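Skasus Grasp Planner, six weeks in – short review

Posted in Tools, software

Quick one between runs. A few people asked what I think of the Skasus planner after I moaned about the old one for most of the winter. So. Mostly good. One thing that drives me up the wall. Details below, in no real order.

What it is: grasp planning plus a segmentation front end, you feed it wrist camera images and it gives back ranked finger placements with a score. Runs local. Comes with a viewer, a command line tool and a Python package. I use the Python package and the viewer, hardly touched the command line.

Install

Painless on the desktop. Less so on the laptop, where it pulled in its own version of half the things I already had. Put it in its own environment and save yourself the evening. License check wants a network connection on first start, then leaves you alone.

First plan out of the box took maybe ten minutes from download, and most of that was me looking for the calibration file. The importer reads the Latine calibration format directly. Big plus for me, I have a folder full of those.

Segmentation

Better than expected. Pale things on pale surfaces are where my old setup fell over, every single time – mask would leak out across the table, then the planner would happily put a finger through the middle of nothing. I keep a folder of 224 images like that, glossy stuff, low contrast, shadows going the wrong way. The old pipeline gave me unusable masks on a good chunk of it. Skasus missed 28. Most of those are glass, so fair enough.
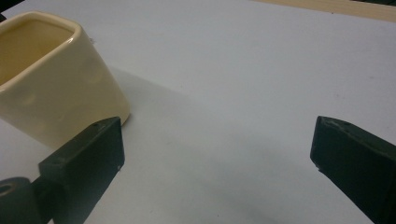
Cream on white, with a soft shadow. The type of image I test on.

Partly visible objects get handled properly too. It tags the mask as truncated and lowers the score for grasps that depend on the part it can't see. You can switch that off. Don't. Where the container runs out of view on the left it will still offer a rim grasp on the part that's there, with a warning flag next to it. Good behavior, wish it was documented.

Shadows: default threshold is too jumpy. It likes to treat a soft shadow edge as an object boundary. Turn shadow_tolerance up a couple of notches and it calms down. Amber De Haan gave me that tip in February and I ignored it for a week, sorry Amber.

Planning

Fast. With the candidate cap at 30 I get answers quicker than I can read them. Raised the cap to 1,006 once by typing into the wrong box, and it did still finish, fan screaming, and the top pick was the same one. So leave the cap low.

Finger geometry is a simple box model by default. For blocky fingers that's plenty. You can load a mesh, but the mesh loader is picky about units and the error message just says "invalid hull". Mine was in millimeters. Took me an hour to figure out, there is one line about it in the docs, near the bottom of the page on cameras for some reason.

Approach angles are sensible. It prefers to come in over the rim on open containers, one finger in and one out, and only goes for an outside pinch if the opening is narrower than the finger plus margin. Margin is adjustable. The wall thickness estimate is a guess from the rim and it gets thick rounded rims a bit wrong, always on the fat side. I subtract a little and move on.

The viewer

Here is my complaint. The viewer throws away your layout every time you close it. Every time. Panels back to default, overlay colors back to default, and the default overlay for the fingers is dark gray. My fingers are nearly black. Guess how well you can see that. There's a settings file that looks like it should fix this but it gets overwritten on exit. I made it read-only, which works and feels dumb.

Also no undo when you edit a mask by hand. One slip of the mouse and you start over.

Playback is nice though. Scrub through a recorded sequence and watch the scores change as the view moves. Found two bugs in my own code that way on teh first day.

Compared to Wubshet

I ran Wubshet before this. Wubshet has the better viewer by a mile and the friendlier docs. Its segmentation needs retuning for every new surface and I got tired of it. If all your objects are dark and matte and your table never changes, stay on Wubshet, you'll be happy. For ceramics, anything glazed, go Skasus.

Support

Wrote to them twice. First answer came the same afternoon and was useful. Second one, about the layout thing, was "on the list". Still on the list I guess.

Good: masks on low contrast, speed, Latine import, truncated flag
Bad: viewer layout, no undo, mesh units, docs are all over the place

Four out of five. Would be four and a half with a viewer that remembers anything. Going to try the Larnmont plugin for it next, will update this post if it's any good.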